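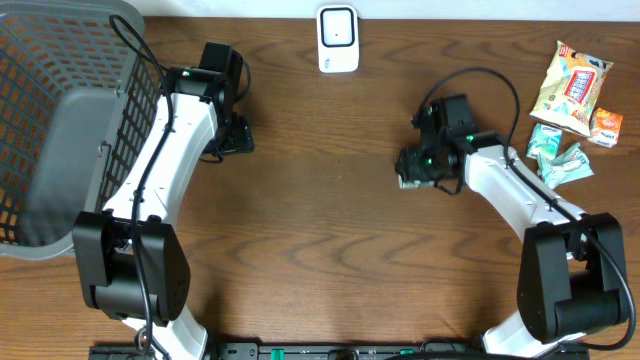
Teaching by hand: notes from a table in Iddale

September 6, 2022

I have been promised a robot that tidies up after me for most of my adult life, so when Kiri Baxter invited me to spend an afternoon watching people show one how to do it, I went along with low expectations and a packed lunch. The job being taught is modest. Sweets and snack packets go from the table into a laundry basket. A person works the arms from a second, smaller pair that they hold in their hands, and whatever the person does, the big arms copy. Every go is recorded. Feed in enough goes, the theory runs, and the arms will manage by themselves.

I have a few doubts about the theory, and they got no smaller over the afternoon.

The first is about what gets recorded. A demonstration is supposed to be a clean thing, a person showing the right way. Sit beside the operators for an hour and you see how much dithering goes into it. They come in too high, they stop, they twist the wrist and twist it back. Tarmo Stankevičius is good at this, with four months of practice behind him, and even he does a little hover before he commits to closing the fingers. All of that goes into the recording. If the machine learns from it, does it learn to hover as well? Kiri says yes, sometimes, and that they throw out the worst ones. Who decides which are worst? Whoever is on shift.

The second is about feel. You and I know we have hold of a sweet wrapper because our fingertips say so. The operators get nothing of the kind back through the handles. They judge it by eye, from an awkward angle, and a crinkly wrapper is a mean thing to judge by eye. Nele Ostermann told me she listens for it. The recording keeps no sound at all, so the one clue she trusts most is the one the robot will never get. I thought that was worth writing down and I was surprised that no one there had.

Then there is the matter of who is doing the teaching. At Iddale there are two regular operators, and they don't agree on how to do it. Tarmo goes for the nearest thing first and works outwards. Nele takes the big crackly bag before anything else, to get it out of the way. Either is sensible. Put both styles in the same heap and I'm told you can end up with a machine that sets off for one packet, changes its mind and closes on the bare table between them. They have now agreed on an order, written it on a card and lost the card.

To be fair to them, the other way of doing it looked worse. Before the handles they tried moving the arms directly, by taking hold of the wrist and dragging it about. Good for learning where the joints stop, by Kiri's account, and terrible for anything needing two arms, as you end up leaning across the table with your elbows in the way. With the handles you at least get to sit down.

The afternoon's last session was a two-arm one, with a bag to be picked up by one arm and passed to the other across the middle. I had assumed passing would be the easy part. It is where nearly all the discarded attempts come from, Tarmo told me, and I believe him - each gripper has to be told when to let go, and the person doing the telling has only the one brain.

A snack bag, a basket and two arms nearly facing each other. This is the stretch of table the whole argument is about.
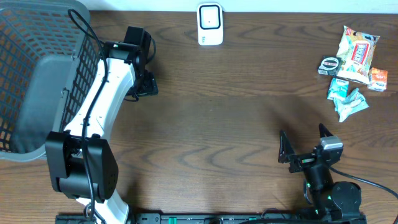

Noeline Tuhiwai thinks I am being unfair about the dithering. Her view is that hesitations are useful, provided they end well, as a machine that has only ever seen perfect attempts has no idea what to do once it has drifted off course. She would keep the wobbly ones and bin only the failures. It's a decent point and I have no answer to it, though I'd like to see it tried both ways on the same task before anyone puts it on a slide.

They plan a proper test in October with the sweets laid out in places no one has practised. I've asked to come back for it. Until then I'm keeping my own tidying arrangements.

Filed under: Robots & Gadgets, Site Visits, Grumbling

3 comments

Aivar Venckus
We had the same row about picking order at Greenberg. Ended up with one operator per task and it helped a lot, until she went on holiday.

trarnotmont_dave
So a person sits there putting sweets in a basket so that a machine can put sweets in a basket. Right.

Jasby
Can't they record the sound? Microphones are cheap. Would like to hear what Nele says about that.

We use cookies to remember your settings and count visits. By carrying on you agree to this. Manage cookies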